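Priltell Residences
Guest and Resident Dining Room: Frequently Asked Questions

The private dining room at Priltell Residences is available to all leaseholders and their guests. The answers below apply to bookings made through the front office. Residents of the Taltside building use the same room and the same booking form.

Who may reserve the dining room?

Any adult named on a current lease may make a reservation. Subtenants may do so with the written consent of the leaseholder. The person who signs the booking form is responsible for the room until the key card is returned.

How far ahead may I book?

Reservations open 60 days before the date requested. Requests sent earlier are not held and must be submitted again once the booking period opens. The office does not keep a waiting list, but canceled dates are returned to the online calendar the same day.

Is there a fee?

Weekday use before 5 p.m. is free of charge. Evening and weekend use carries a flat fee, shown on the booking form, and a refundable deposit. Both are charged to the resident account. The office does not accept cash.

How long may an event last?

The standard booking is 4 hours, including the time needed to set up and clean. An extension of up to two hours may be granted if no other booking follows. Music must end at 10 p.m. on all nights, and at 9 p.m. on Sunday.

May I bring my own caterer?

Yes. Outside caterers are welcome, provided that they send proof of insurance to the office two business days before the event. Residents who prefer to order through the building may use Wojcik Catering, which already has its papers on file. Menus and prices are arranged directly with the caterer — the office takes no part in the order and cannot settle disputes over it.

Are dishes and table linens supplied?

The room is equipped with a basic set of dishes, flatware and serving bowls. Tablecloths may be borrowed from the office and should be returned unwashed in the bag provided. Residents may use their own linens and tableware if they wish. Candles, sparklers and fuel burners are not permitted on any table.

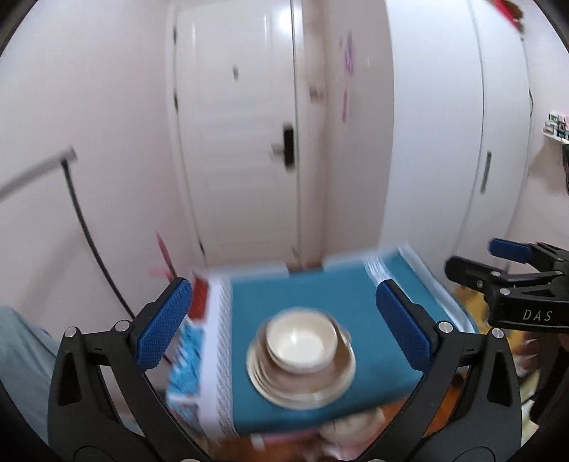
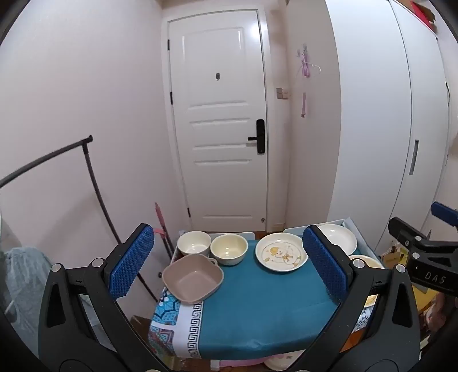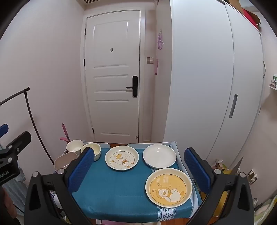
Teal was used for the table in the second and third pictures.

What happens if a dish is broken?

Please place the pieces in the lidded bin under the sink and note the item on the checkout sheet. Single breakages are not normally charged. Where several items are broken or missing, the cost of replacement is taken from the deposit and an itemized notice is sent to the resident.

Where do leftover food and waste go?

All food must leave with the host. The refrigerator is emptied each morning, and anything left inside is thrown away without notice. Food containers made by Plastska are sold at the front desk for residents who need them. Recycling must be rinsed and sorted before it is taken to the collection room.

How do I get into the room?

A key card is issued at the front desk on the day of the event and is active only for the hours booked. Cards may not be copied or lent. If the card fails, call the night desk from the lobby phone. Please do not prop open any fire door, including while unloading supplies.

May children attend?

Children are welcome at all events and must be supervised by an adult at all times. High chairs are available on request. Parties at which most guests are under 18 require at least 2 adults in the room for the full length of the booking.

Are pets allowed?

Service animals are always admitted. Other animals are not allowed in the dining room or the adjoining kitchen.

How is my deposit returned?

The room is inspected on the next business day. If no charges apply, the deposit is credited to the resident account by the end of the month. Residents who disagree with a charge may ask for a review in writing within 14 days of the notice.

What if I need to cancel?

Cancellations received a full week before the event are refunded in full. After that point the deposit is returned but the fee is kept. If the office must close the room for repairs, both amounts are refunded and the resident may choose a new date ahead of the normal booking period.

Whom should I contact with other questions?

Write to the front office through the resident portal, under "Shared Rooms." Messages received after 4 p.m. are answered on the next business day.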